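14 April 2021

# Ojeda gets its name on the map after 40 years of asking

Ojeda is official! The little settlement at the bottom of the Plenov valley, home to 61 people at the last head count, has been recognized by the county as a named community. It will show up on the new edition of the county map this July, right where the creek road meets the old rail bed.

If you grew up anywhere near here, you probably assumed Ojeda was already on the map. It had a post office once, and a grain elevator, and for a while even a two-room school. But it was never incorporated, and when the post office closed the name dropped off one list after another. For decades, everyone living there has had a Plenov mailing address, even though Plenov is on the other side of the ridge and has its own Main Street. Delivery drivers have been getting lost over it ever since.

The first request to bring the name back went in 40 years ago, signed by Trinidad Saavedra, who ran the feed store at the crossroads. It was turned down on the grounds that the place had no fixed boundary. Two more tries went the same way. Saavedra still lives in the white house across from the elevator, and she was on the phone call this week when the county read out its decision.

"I had to ask them to say it again," she told us. "Then I went out on the porch and yelled it to Soledad across the road."

Soledad Bravo, for her part, yelled right back. She is the one who put together the new application, and it was a thick one — old plat maps, church records, freight bills from the railroad, and a petition with 300 signatures from up and down the valley. Quite a few came from people who moved away long ago and still say they're from Ojeda when anybody asks.

The boundary problem got solved with help from Baldur Hviid, a retired surveyor who walked the whole line last fall. He started at the Levier bridge, followed the creek north to the section road, and came back along the foot of the ridge. His map takes in both churches, the cemetery, the elevator and every house that has ever claimed the name. One farm on the east side was split down the middle by an old township line, and the family there asked to be counted in. They are.

Recognition doesn't make Ojeda a town. There will be no mayor, no new taxes and no change to who plows the roads. Mail will still be sorted in Plenov, though residents can now write Ojeda on the envelope and expect it to arrive. The name will also be added to the emergency dispatch system, a change people have wanted badly. Valentyna Sirko, who drives the ambulance for the valley, says she has spent too many nights hunting for "the second Plenov road, the one past the bridge."

And yes, there will be signs! Two of them, green with white letters, one at each end of the creek road. The county has set aside $4000 for the signs and the posts, and they should be up in time for the July picnic. The picnic will be at the cemetery grove as always, with supper at noon and the ball game after. Bring a chair and a covered dish.

Bravo is still collecting stories and papers on the early days, especially anything on where the name came from. One version has it as a railroad paymaster, another as a family that kept the first ferry.
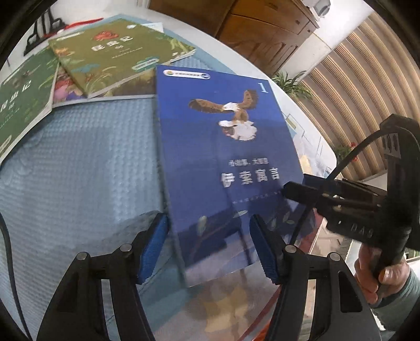 A third came in only last week, from a reader whose grandmother taught at the two-room school and always said the name was painted on a boxcar left on the siding one winter. Bravo would love to hear from anyone who can back up any of the three. Letters can be dropped at the Plenov library desk, marked for her, and originals will be copied and returned.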